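Textile Raumausstattung im Bestand
Handreichung zur 3. Sitzung: Der Store, seine Falten und was man ihm zumuten darf
Leitung: Yayra Asamoah, Mitarbeit: Gonçalo Veloso
Stand: Oktober

Vorbemerkung
Wer in der letzten Sitzung gefehlt hat: Wir haben zwei Stunden lang über Gardinenstangen gesprochen. Es war schöner, als es klingt. Die Mitschrift von Nkrumah Agbenyega liegt im Kursordner, einschließlich seiner Zeichnung der Innenlaufschiene, die man auch für eine Lasagne halten kann.

1. Begriffe
Im Alltag heißt alles Gardine, was vor dem Fenster hängt und kein Rollo ist. In der Klausur bitte nicht. Wir unterscheiden:
Store: durchscheinend, hängt nah am Glas, lässt Tageslicht herein und soll Blicke abhalten.
Dekoschal: dichter, hängt seitlich, wird aus Prinzip nie zugezogen.
Vorhang: blickdicht und bodennah, wird zugezogen und ist dann angeblich zu kurz.

Ein Store schützt am Tag vor Einblicken, solange es draußen heller ist als drinnen. Abends bei Lampenlicht kehrt sich die Sache um, und die Nachbarschaft sieht fern. Diesen Satz bitte bei jeder Kundenberatung sagen, möglichst vor der Unterschrift.

2. Gitterbindung und Gegenlicht
Lockere Gewebe mit dickeren Einzelfäden wirken im Musterbuch gern etwas ärmlich. Am Fenster ändert sich das. Das Licht zeichnet die Fäden nach, jede Unregelmäßigkeit wird sichtbar, und was flach auf dem Tisch nach Verbandmull aussah, heißt nun »Leinenoptik« und kostet mehr.

Zu beachten: Hinter dem Store befindet sich manchmal ein zweites Gitter, etwa ein Insektenschutz. Zwei feine Raster hintereinander können einen Moiré-Effekt ergeben. Manche Kunden finden das lebendig. Aba Laryea hatte in ihrem Praktikum bei Hanberg einen, der davon Kopfschmerzen bekam und den Stoff trotzdem in beiden Zimmern wollte.

Muster deshalb immer am Fenster prüfen, zu zwei verschiedenen Tageszeiten. Leuchtstoffröhren im Verkaufsraum sind kein Tageslicht, auch wenn es auf der Packung steht.

3. Faltenzugabe
Rechenweg für glatte Kräuselung: Schienenbreite mal Zugabefaktor, dazu die Seitensäume. Faktor 2 ist für Stores das Übliche. Bei Faktor 3 wird es üppig, und die Waschmaschine meldet sich zu Wort. Wer darunter spart, bekommt ein Bettlaken mit Ambitionen.

Ein voll gekräuselter Store fällt oben geordnet und unten nach Laune. Dass die Falten zu den Seiten hin schräg auslaufen, kann am Aufhänger liegen, am Saum, am Stoff oder am Standpunkt des Betrachters. Erst den Standpunkt wechseln, dann reklamieren.

4. Greifen, raffen, zusammennehmen
Durchscheinende Stoffe werden nicht an der Kante gezogen, schon gar nicht mit zwei Fingern und Schwung. Man nimmt mehrere Falten gemeinsam und führt sie in Laufrichtung der Schiene. Die Kraft verteilt sich auf mehr Fäden, und die Gleiter laufen mit, statt einzeln beleidigt zu sein.

Gebündelt verliert der Stoff seine Durchsichtigkeit. Lage auf Lage wird aus dem Schleier ein recht handfester Strang, in dem auch das Gitter nur noch schwach zu erkennen ist. Für die Planung heißt das: Das zusammengeschobene Paket nimmt Licht weg. Seitlich genug Wandfläche einrechnen -- der Bauherr wird sie für ein Regal vorgesehen haben.

Raffhalter nur locker anlegen. Das Modell »Tulis« aus unserem Musterkoffer klemmt so gewissenhaft, dass der Stoff sich noch nach der Wäsche daran erinnert.

5. Aufgabe zur nächsten Sitzung
Mawuli Atinga verteilt die Stoffproben »Annan« und »Sonder«. Beide am eigenen Fenster glatt und gerafft vergleichen, Beobachtungen auf einer halben Seite festhalten. Eine halbe Seite bedeutet nicht vier in kleiner Schrift.

Durchscheinender Store im Tageslicht
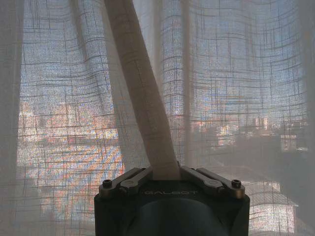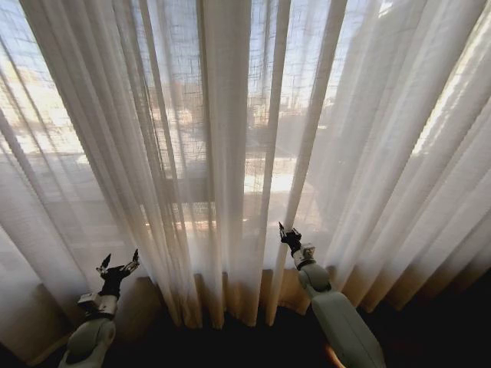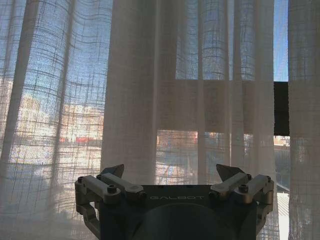
Frage aus dem Kurs: Muss ein Store vor dem Nähen gewaschen werden?

Das hängt von der Faser ab. Leinen und Baumwolle können einlaufen, also entweder vorwaschen oder beim Zuschnitt eine Einlaufreserve nach Herstellerangabe einplanen. Polyester bleibt bei richtiger Pflege meist maßhaltig und kann in der Regel direkt verarbeitet werden. Bei Mischgewebe eine Probe ausmessen, nach Pflegeetikett waschen und erneut ausmessen.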